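Teaching a sock-folding task with hand-held grippers: how should demonstrations be recorded?

Posted by Dindside on 24th March

Our department is preparing a set of demonstrations in which an operator rolls socks and places them upright in a divided tray. The intention is to train a two-armed robot from these recordings. We have allotted 40 demonstrations to each operator and would welcome advice on two matters: whether every attempt should begin from the same layout, and whether imperfect attempts should be discarded.
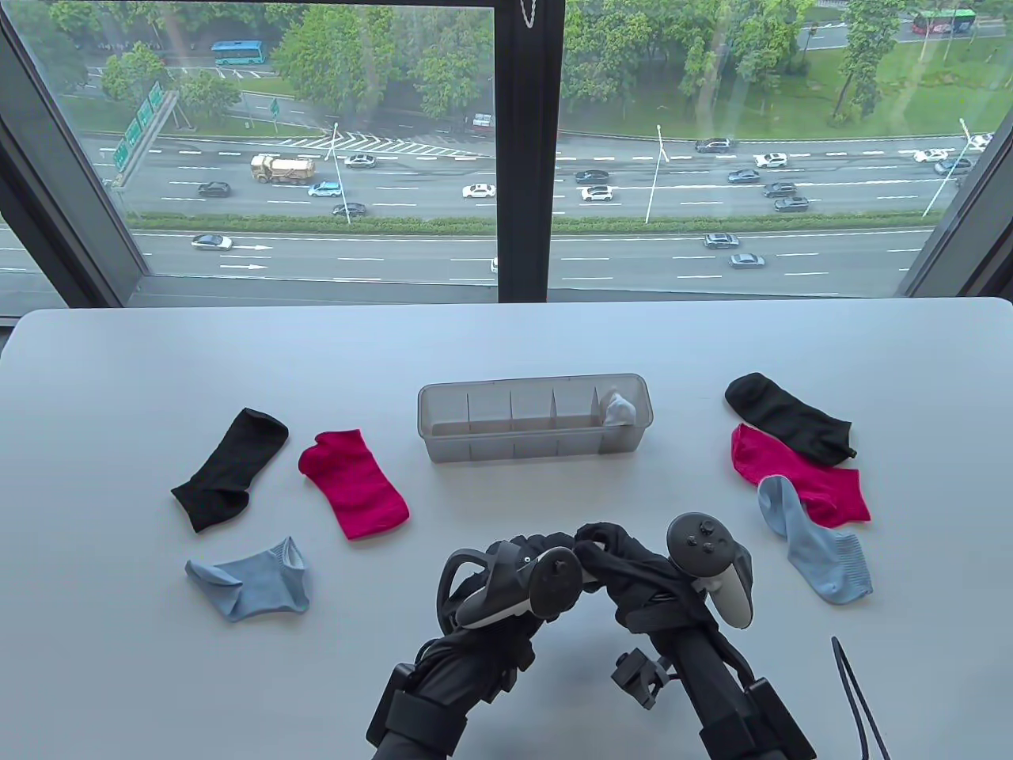 Operators are at present free to choose which sock to take first. Some members of the department consider this a source of confusion for the learned policy – others regard it as useful variety.

Chamoun

The starting layout should be varied. We recorded 200 demonstrations from one fixed arrangement, and the resulting policy performed poorly whenever a sock was moved by a hand's width.
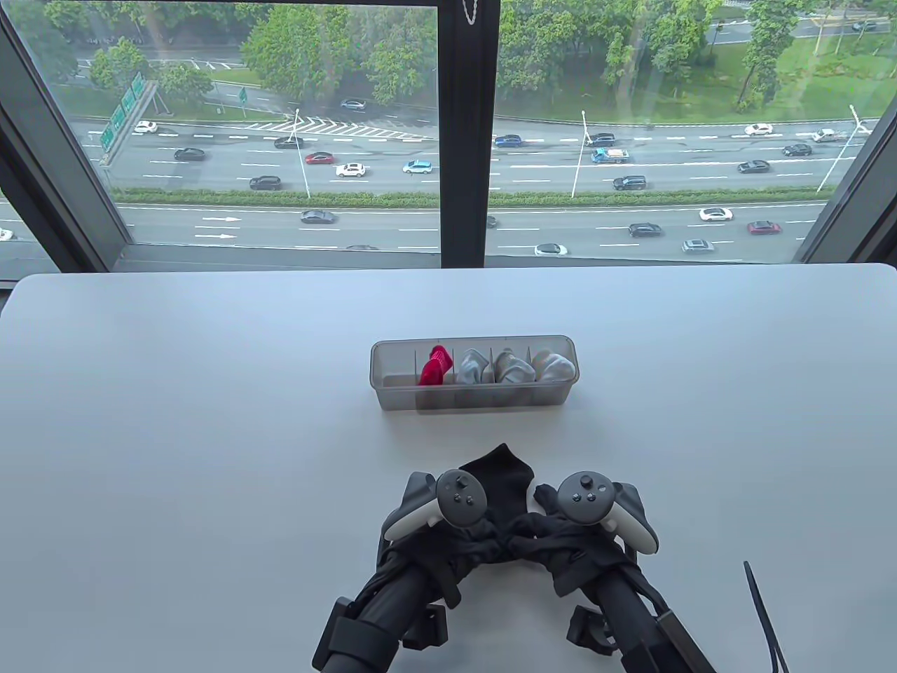
The order of the compartments is a separate question. If the order matters to the finished task, please state it in the written instructions and require all operators to follow it.

Filetti

Keep everything. More data is always better.

Irbridge

I would respectfully qualify the previous reply. Of 163 recordings submitted to our last review, 140 were retained. Those removed had tracking faults or long pauses.

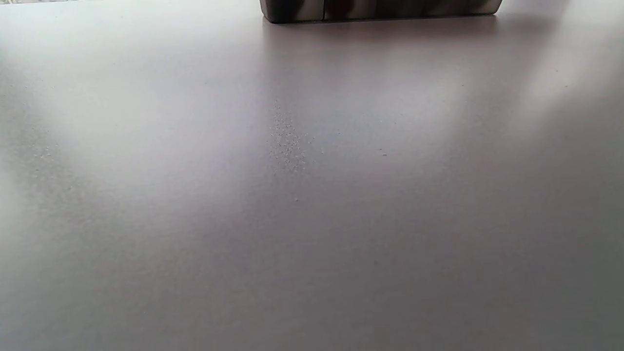 The wrist views should be examined separately from the head view, as a recording may be acceptable in one and of little use in the other. An attempt in which the operator picks up a second sock and then corrects the error may be retained, provided that it is labeled as a correction.
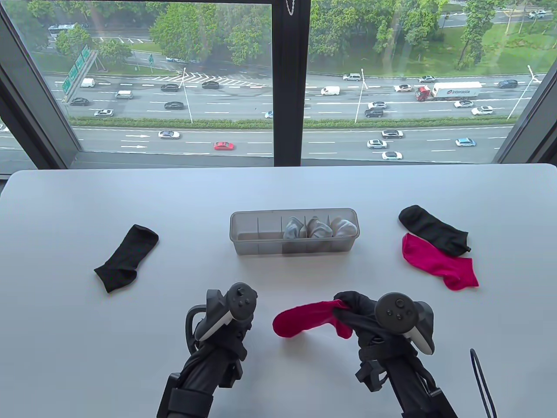 Pink and black socks held together in the right gripper.

Labels of this kind should be entered on the day of recording.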